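How to pack a school backpack the evening before

Written by Anas Zein, 6/10/24

In our home the mornings were difficult for a long time. My daughter looked for her book, I looked for the charger, and we both looked at the clock. Now we pack in the evening, and it takes us 10 minutes. I describe here how we do it, maybe it is useful also for other parents.

What you need

A flat surface which is easy to wipe. We use the kitchen table, but a tiled worktop or a clean floor is also fine.
The backpack, completely empty.
The things for tomorrow, and only for tomorrow.
A clock you can see while you pack.

Step 1. Empty the bag

Take everything out, also from the small front pocket. Turn the bag upside down and shake it over the sink or over a newspaper. In January I found a mandarin in ours which was there from before the holidays, so please do not skip this step.

Wipe the inside with a damp cloth if there are crumbs. Leave the zips open until the lining is dry.

Step 2. Lay the bag flat

Put it on its back, with the shoulder straps under it. Pull the loose ends of the straps out to the sides, otherwise they get caught when you close the zip. Our old Livetti bag had very long strap ends and I finally made a knot in each of them.

Step 3. Put the things next to the bag

Do not put anything inside yet. First place it all around the bag, so you see it at the same time. Books go on one side, soft things on the other side, and small things near the top where the pocket is. Compare with the timetable. If a book is not needed tomorrow, it goes back on the shelf. My daughter likes to carry all her books every day, and we had some discussions about this.

Step 4. Pack in this order

Big books first, standing against the back panel. The heaviest one must be closest to the back of the child.
Thin books and exercise books in front of them.
The pencil case or other small cases on top.
Cloths, scarf or gloves in the space which is left at the sides. They also stop the books from moving.
The water bottle in the outside pocket, never between the books.
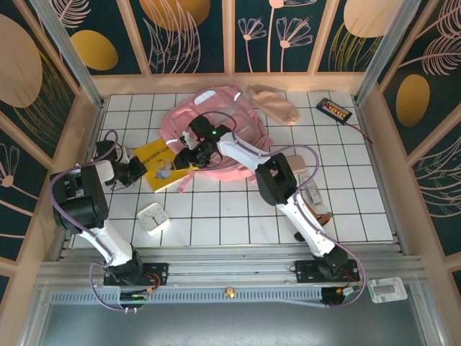 Small electric things are a separate question. Batteries and a charger should stay at home if the school does not ask for them. When they must go, take the batteries out, put them in a closed box and roll the cable loosely. A cable which is folded too tightly will break near the plug, this happened to me with a Grallden charger after 2 months.

An alarm clock is only for a trip with an overnight stay. Wrap it in something soft, with the dial to the inside, and put it in the middle of the bag. If it has an alarm switch, put it on off.

Step 5. Close and test

Close the zips slowly, from both sides to the middle. Then let the child put the bag on and walk once through the flat. If she leans forward, it is too heavy and you must take one book out.

Hang the bag near the door, with the reflective parts to the outside, and check that they are clean. With a little dish soap they shine again.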